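Ticket 2808
Subject: Wrist camera goes soft on one side after swapping to Lindholm fingers
Status: Open, waiting on part
Site: Henport, bench 2
Opened by: Sølve Solberg

Problem as reported

We are comparing two sets of fingers on the Vistex parallel gripper for the cloth-into-bin task. Set A is the stock Vistex pair. Set B is the longer Lindholm pair. Arm is the same, controller is the Brestard unit for both. With set B mounted, the right finger looks blurry in the wrist camera and the finger tracker loses its tip. With set A the tracker held both tips for a full session.

What I checked first

Wiped the lens. No change.
Reseated the camera cable at the wrist and at the Brestard. No change.
Restarted the camera service, then the whole controller. No change.
Went back to set A for 12 cycles. Tracker fine on both sides. Put set B back on, problem returned on the second cycle.

So it follows the fingers. I then parked the arm over the table with the gripper open and pulled stills from the wrist stream.

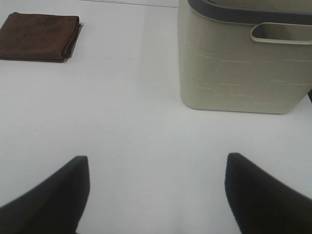 Set B, gripper open. Right fingertip edge softer than the left.

The embossed lines on the front of the bin still show up, so I don't think the lens is badly out. The left finger has a cleaner edge than the right. My first guess was that the right finger is mounted closer to the lens, but I measured both with calipers and they match.

Second guess was exposure. The table is white and the fingers are black, and auto exposure was picking long times. I locked it and shortened it. Blur on the right got a little better but did not go away. Tracker dropouts went from 30 to 12 over the same run length, which is an improvement but not a fix.

Third guess was vibration. Put a hand on the right finger with the drives on and there is a buzz in it. Left finger has none that I can feel. Loosened and retorqued both mounting screws on the right. Buzz still there - maybe less, hard to say by hand.

Reply from support, 2:15 pm

Please confirm the grip controller gains. The Lindholm fingers are longer than stock and the default gains are set for the stock pair. If the hold loop is too stiff you can get a small oscillation when the gripper is parked open. Drop the position gain one step at a time and save a still after each change, same arm pose, same objects on the table. Also check the slide on the right side for play.

Update from Sølve

Did both. Left the towel and the bin where they were and did not move the base. Dropped the gain two steps, let the arm settle, then captured again.
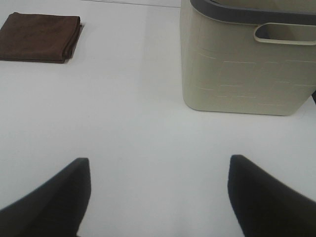
The buzz is gone to the touch at this gain. I ran the tracker with the same exposure lock and got no dropouts in the first part of the run, then two near the end, both on the right side and both while the gripper was closing. The downside is that closing is slower and the grip on a folded towel is weaker. With the stock gains set B held the towel on all but one lift. At the lower gain it let the top layer slide more than I would like.

On the slide: there is play on the right side. I can rock the finger side to side with very little force, and the left does not do it. I swapped the Lindholm fingers left for right and the play stayed on the right side of the gripper, so it is in the Vistex slide and not in the finger. Stock fingers are probably short enough that it never showed.

Current settings

Fingers: set B
Position gain: two steps below default
Exposure: locked, short
Close speed: 800 in the Brestard menu, unchanged

Next steps

Replacement slide requested from Vistex, no ship date yet.
Keep set B on at the lower gain until then, tracker tests only.
No grip scores for set B go in the comparison sheet until the slide is changed. The ones I entered in April need to be marked as suspect, I will do that tonight.
Once the slide is in, put the gain back to default and repeat the parked stills before running any lifts.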